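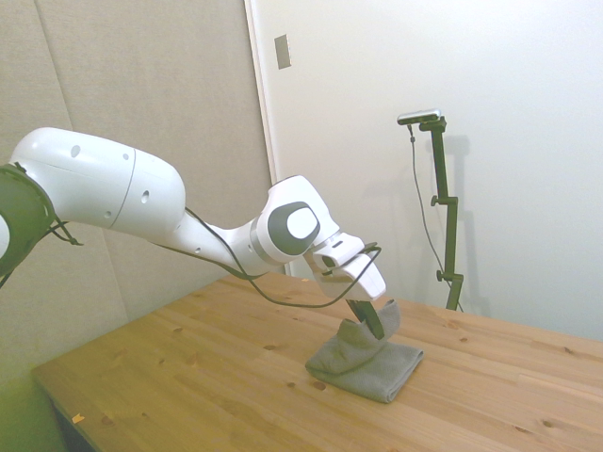
**Towel folding** is the practice of reducing a towel to a smaller, regular shape for storage, carrying or display. It is usually the last step in laundering household linen. The same few folds are used in most homes for bath towels, hand towels, face washers and tea towels, with the number of folds adjusted to the size of the cloth and the depth of the shelf or drawer.

## Terminology

In Australian usage a *bath towel* is the standard body-sized towel, a *bath sheet* is a larger version of it, and a *face washer* is the small square cloth called a washcloth or face cloth elsewhere. A *tea towel* is a thin cloth for drying dishes. The cupboard in which folded towels are kept is the *linen cupboard* or *linen press*.

The long edges of a towel are normally selvedges, finished on the loom or turned and stitched. The short edges are hemmed, and many towels have a flat woven band, the *header* or *dobby border*, a little way in from each hem. A folded towel is said to have a *closed edge*, where the cloth turns back on itself, and *open edges*, where the layers can be seen separately.

## Fabric

Most bath and hand towels are made of cotton terry, a cloth with loops of yarn standing up from a flat ground weave. The loops hold water and also trap air, so terry makes a thick fold that springs back slightly when pressed. Velour towels have the loops sheared on one face and lie a little flatter. Waffle weave and flat-woven linen are thinner again and take a sharper crease.

Microfibre cloths, generally polyester or a polyester and polyamide blend, are common in kitchens and for cleaning. They are light and fold small, but the surface tends to cling to itself and to rough skin, and the upper layer often drags when a single layer is picked up.

Weight is given in grams per square metre. A cloth of 200 g/m² is thin and can be folded many times before it becomes bulky. Heavier bath towels are generally limited to three or four folds, after which the outer layer begins to strain around the inner ones and the pad will not stay shut.

## Common folds

### Half and quarter fold

The towel is laid flat and one short edge is brought to the other. Repeating this at right angles gives a quarter fold, a rectangle four layers thick. It is quick, and suits hand towels and tea towels. Two edges of the finished pad are left open, and on a shelf these are usually turned to the back.

### Thirds

One long side is folded a third of the way across and the opposite side is laid over it, forming a long strip. The strip is then folded in half, and in half again if the shelf is shallow. Thirds hide both selvedges and give a rounded front edge. The fold is widely used for bath towels because the strip also hangs neatly over a rail once the last folds are opened out.

### Roll

The towel is folded lengthwise to the intended width and rolled from one short end. Rolls are used in baskets, on open shelving and in luggage. A loose roll opens by itself, and some people turn down a corner before rolling so that the resulting pocket can be pulled over the finished roll to hold it.

### File fold

A towel folded in thirds is folded in thirds again until it forms a firm block that can stand on its edge. Blocks are placed upright in a drawer, one behind another, so that each can be lifted out without disturbing the rest. Thin cloths do not always stand unless the drawer is full.

## Technique

Towels are easiest to fold when completely dry. Terry that has been line dried can be stiff, and a shake before folding loosens the loops and straightens the hems. A table, bench or made bed is generally used for large towels. Smaller ones are often folded in the air or against the chest.

A surface with some grip holds the lower layers still while the upper one is moved. Smooth timber and laminate allow the whole pad to slide if it is pulled sideways, and the usual remedy is to lift the layer well clear before carrying it across. Picking up by the corners keeps the edges in line. Lifting from the middle of a layer draws the surrounding cloth into a mound, and the layer has to be smoothed again from the centre outward.

Few towels stay perfectly rectangular. The hems and header bands shrink at a different rate from the terry between them, and an older towel may be noticeably narrower at its ends. In this case the edges are matched at the middle and the remaining difference is tucked inside the last fold.

## Storage

Folded towels are usually stacked by size, with the closed edges facing out. Clean towels are often added to the bottom of the stack and taken from the top — a simple rotation that spreads wear across the set. Stacks of mixed folds lean, and most households settle on one fold for each kind of towel.

A linen cupboard needs some air movement. Towels put away slightly damp develop a musty smell, most noticeable in the inner layers of a thick fold, and need to be washed again. In humid districts slatted shelves are preferred to solid ones, and seldom-used towels are taken out and refolded from time to time. Refolding along different lines also prevents permanent creases in flat-woven linen, where the fibres along a fixed fold can weaken after long storage.

## See also

- Clothes airer
- Linen press
- Tea towel
- Terry cloth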